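Workshop > Paper and Display > Stands

December
By Ona Hunt

How to set up a clear plastic stand for small pieces

Clear plastic stands are cheap and easy to find, and they work for cards, samples and small soft items that won't stay up on their own. Most of the trouble people have with them comes from the table or from dirty plastic. Set aside 20 minutes the first time you do this.

What you need

A clear upright stand, open in the middle
A soft cloth and a bowl of lukewarm water
One drop of dish soap
Thin translucent strips, cut to length
The piece you want to show

Clean the stand

Wipe the stand with the damp cloth and a little soap, then dry it right away. Don't use window cleaner or rubbing alcohol. Both can leave fine cracks along the edges, and those don't come out. Paper towels scratch. An old cotton T-shirt is fine.

If there is a price sticker, soak it for 7 minutes and roll it off with your thumb. Dzintra Org at Kerik, where I buy mine, takes them off with cooking oil, but then you have to wash the stand twice.

Pick the spot

Use a flat table and stay well back from the edge. If the table has a cable hole in the top, keep all the feet clear of it. Press down on each corner of the table. If it rocks, fix that first.

A pale tabletop makes clear plastic hard to see, so turn the stand until the light catches its edges. You will knock it over less often.

Place the piece

Set the piece against the front of the stand, low down, and hold it there while you check that it sits straight. Soft pieces need a light grip or they keep the dent.

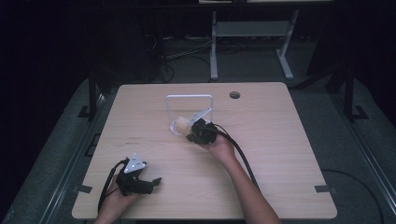 Keep one hand on the piece and bring the strip in behind it with the other. Leave the end of the strip long for now. You can trim it once you like the height. If the strip curls, warm it between your palms and bend it gently the other way.

Let go slowly. If the piece slides, wipe the bottom of the stand again and check for leftover soap. If it tips forward, move it closer in and try again. Three tries is normal for me with anything round.

For a long display, dust weekly with a dry brush and keep the stand out of direct sun. My oldest one has yellowed on the window side.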